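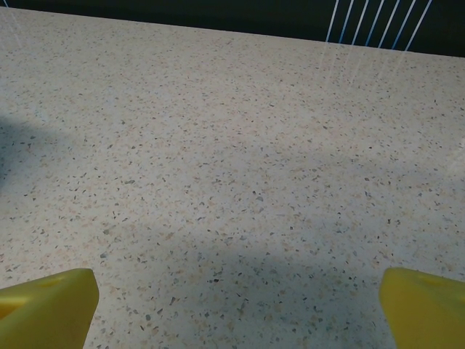
Attachment 1: Worktop surface, cream ground with grey, near-black and tan flecks.

Worktop specification for the shared kitchen — comments invited
Residents' Forum > Building Matters > Kitchens and Laundries

Posted by B_Lanz_Premises
23 February 2026

Residents are invited to comment on the choice of worktop for the second-floor shared kitchen at Arkier House. The proposal is to use a speckled surface of the kind shown in the attachment. The present tops are plain white and were fitted when the building opened. They are stained beside the kettle and the joint behind the sink has lifted.

Two suppliers have been approached. Flistier has quoted for a quartz composite and Vondum for a cast terrazzo. The run to be replaced is 964 cm in total, including the return under the window. Comments should address appearance, cleaning and upkeep. Questions about the cooker allocation belong in the separate thread.

Burgi Lanz
Premises Office

Posted by corridor_2_east

I wish to record my support. A plain white top shows every crumb and every ring from a mug, and the cleaning rota has been a source of ill feeling for that reason alone. A speckled top would be more forgiving between cleans.

Posted by a.quaye

With respect to the previous contributor, I take the opposite view. A surface which hides crumbs is a surface on which crumbs remain. I lived for two years with a worktop very like the one in the attachment, with the same mixture of dark and peach-coloured chips, and found that the only dependable method was to wipe the whole length with the flat of the hand before using the cloth. Spilt pepper could not be seen at all. In a kitchen used by 52 people, this deserves more weight than appearance.

I would ask the Premises Office to consider a plain mid-grey.

Abena Quaye

Posted by hallside

May I ask whether the attachment shows the Flistier material or the Vondum material? To my eye it could be either, and the two are not cared for in the same way. Terrazzo bound with cement will normally need sealing. Quartz composite normally does not, although it should be kept away from hot pans.

Posted by B_Lanz_Premises

In reply to hallside: the attachment is intended to show the general pattern only. Both suppliers offer a cream ground with mixed flecks. Physical samples will be placed in the ground-floor office, and residents are asked not to remove them.

In reply to Ms Quaye: plain mid-grey has been noted as an alternative. Vondum can supply it at the same price.

Posted by Su

I have no strong preference as to colour. My concern is the size of the flecks. The larger chips in the attachment are pleasant when seen close to, but over a long run I find that a dense pattern becomes tiring, particularly under strip lighting. Is a finer grain available?

I would also welcome confirmation that the front edge will be rounded. The present edge is square and has caught several of us at the hip.

Posted by corridor_2_east

I must disagree with Ms Quaye on one point. The rota requires the tops to be wiped after every use, whether or not anything can be seen on them. If the rule is followed, the pattern makes no difference. If it is not followed, a grey top will not help either.

Posted by a.quaye

The rule has been in place since December and I would invite the contributor to inspect the area beside the toaster. I maintain my objection, but I accept that the cream is the more attractive of the two and would make a north-facing room feel lighter.

Posted by B_Lanz_Premises

Two points of information. A finer grain is available from Flistier only, at an additional 60 pounds per metre. The front edge will be rounded under either quotation.

The contingency for this work is 2000 pounds and must also cover the new sink and the tiling behind it. Residents who favour the finer grain are asked to bear this in mind.

Posted by hallside

Thank you. On those figures I would favour the standard grain in cream, with the sealing schedule set out in writing should the terrazzo be chosen.

Posted by Su

I am content with the standard grain on that basis. Could the samples be put near a window — the light in the ground-floor office is rather yellow.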